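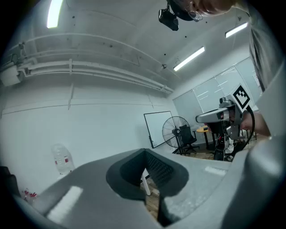
# Sesham open day clips

Hi! I'm Dede Ayaaba, and I put this folder together after our open day at Treniton (January 2022, if you're sorting by date). We let visitors pick up the hand-held grippers and try some small table jobs, and we kept the recordings from everybody who signed the form. There are 2958 short clips in here, 89 of them flagged as bad because the tracking got lost.

## What people did

The phone was the big hit! Pick up the handset, put it back on the base, try not to drag the cord along with it. Sounds easy, right? It's harder than it looks with two grippers going. 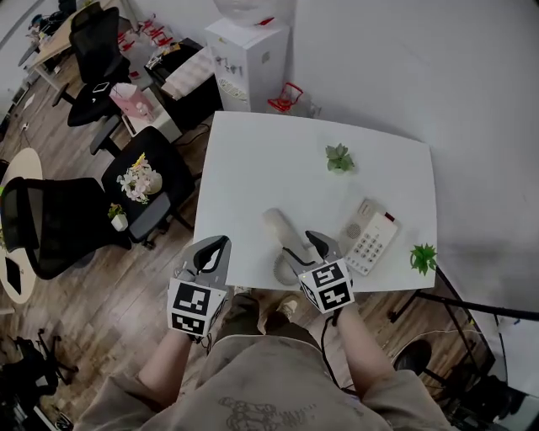 Kids were way better at it than the grown-ups, by the way. I did 12 tries myself and I've left them all in, even the embarrassing ones (they're under `dede/`, be kind).

The other job was small boxes: grab one between the finger pads, keep it upright, set it down. Nazanin Ghorbani ran that one and wrote the labels, so ask her about anything in `boxes/labels.csv`.
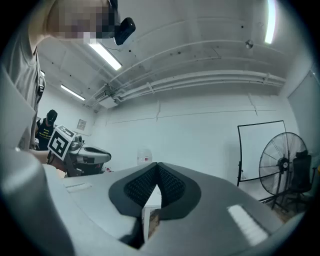
She used "slip" for any clip where the box tilts, even a little, which makes that column look scarier than it should.

## Before you download

- Start with `sample/`, it has 200 clips and plays on a normal laptop
- Left and right are the person's left and right
- No sound, I stripped it all out
- Faces are blurred, but tell me if you spot one I missed

The next open day is in October and I'll add those clips as a separate folder.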